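The Drostus Bus

I was the one who said we should take the night bus, so I want to get that out of the way first. My sister had wanted the train. My sister always wants the train. But the train to Dralulberg goes the long way past the lake and costs twice as much, and I had found this company called Drostus that would drive us straight over the mountain, leaving at ten at night and getting in before breakfast, and I thought, well, we'll sleep! We'll wake up and there will be our aunt's house, and the whole business of getting there will be done.

We were going to pick up a clock. I should say that too. Our aunt had moved into a smaller place in February and she had been giving away her furniture ever since, one phone call at a time, and when she got to me she said, "You liked the clock." I had never said I liked the clock. I was scared of the clock. It stood in her hallway all through my childhood and made a noise before it struck, a sort of breath, and I used to run past it with my hands over my ears. But you don't tell a woman of her age that you were scared of her clock, so I said yes, I loved it, I'd come and get it, and then I called my sister and begged her to come with me.

The bus was nearly empty. There was a man with a cello, or a cello case anyway, that had its own seat, and a couple who fell asleep before we were out of the parking lot, and us. My sister took the window and put her coat over her head like a parrot going to bed. I ate all the crackers. Somewhere after midnight we started to climb, and you could feel it in your ears, and the driver turned the radio down and began humming to himself, and I remember being very happy for maybe half an hour.

Then the bus stopped.

It didn't break down with a bang or anything. It just got slower and slower, like somebody losing interest in a conversation, and rolled onto the shoulder beside a sign that said Prudov Pass, 2720 meters. The driver got out. The driver got back in. He told us another bus was on its way up from the Dewulf side and would be there in an hour, and there was a café with its lights on a short walk back down the road if anyone wanted to wait somewhere warm.

My sister took the coat off her head. "The train," she said, and that was all she said, but she said it the whole way down the road in the way she walked.

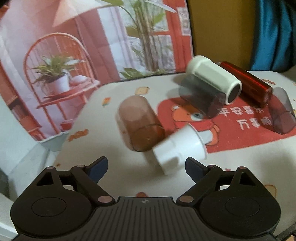

The café was run by a woman who didn't seem surprised to see us. She put us at the table nearest the stove, the cello man too, and went off to heat up some soup, and for a while we all sat there and looked at our hands. The tablecloth was off-white with little cartoon snacks printed all over it, and right across from me was a slice of toast, and I don't know if it was the hour or the altitude but I couldn't stop looking at that toast. We had one like it when we were small — not the same cloth, ours was yellow, but with the same kind of silly food on it — and my sister used to pretend to pick things up off it and eat them to make me laugh. I hadn't thought of that in years. I was about to say so when she reached over, pinched the toast between two fingers, popped nothing at all into her mouth, and chewed.

I laughed so hard the cello man moved his chair.

After that it was a different night. The soup came, and it was mostly potatoes, and it was the best thing I've ever eaten, and my sister started talking. She isn't a talker. She told me she'd quit her job three weeks before and hadn't told our mother. She told me she'd been getting up every morning at the same time and putting on her work shoes and sitting in the library until five. I said why didn't you call me, and she said, "Because you'd have had ideas." Which was fair. I was already having some.

Then I told her about the clock, that I'd been scared of it all my life and was now going to have it in my apartment, where I live alone, breathing at me in the dark.

She put down her spoon. "You're scared of it?" she said. "I wanted it. I've always wanted it. I thought she gave it to you because you were the favorite."

"I'm not the favorite!"

"You're a little bit the favorite," she said.

The woman brought bread and asked what was so funny, and we tried to tell her, both at the same time, and made a mess of it. She listened very politely. She said that her own mother had left her a stuffed pike, and that it was over the door behind us, and we turned around and there it was, with its mouth open. She said you get used to anything if you have to dust it.

The other bus didn't come in an hour. It came in four, and by then it was getting light and the cello man had fallen asleep with his cheek on his arm, and my sister had borrowed a pencil and worked out on the back of a receipt how long she could go without a salary if she ate the way I eat. It was longer than I would have guessed. I tried to pay for the soup and the woman wouldn't take anything except for the bread.

We got to Dralulberg in the middle of the morning. Our aunt was waiting on the step in her good cardigan, and she'd made eggs, and the eggs had been ready for some time. She kissed us both and said we looked terrible. The clock was in the front room with a blanket around it, tied up with string, and it was so much smaller than I remembered. I could have rested my elbow on top of it.

"There's your clock," our aunt said to me.

I looked at my sister, and my sister looked at the eggs.

"She's going to hold on to it for me," I said. "I don't have the right wall."

Our aunt thought about this. She's a sharp old woman and I don't believe I got anything past her. Then she went to the cupboard and came back with the key, and she walked straight by me and put it in my sister's hand, and told her to wind it on Sundays and never all the way.

We took the train home. It went past the lake.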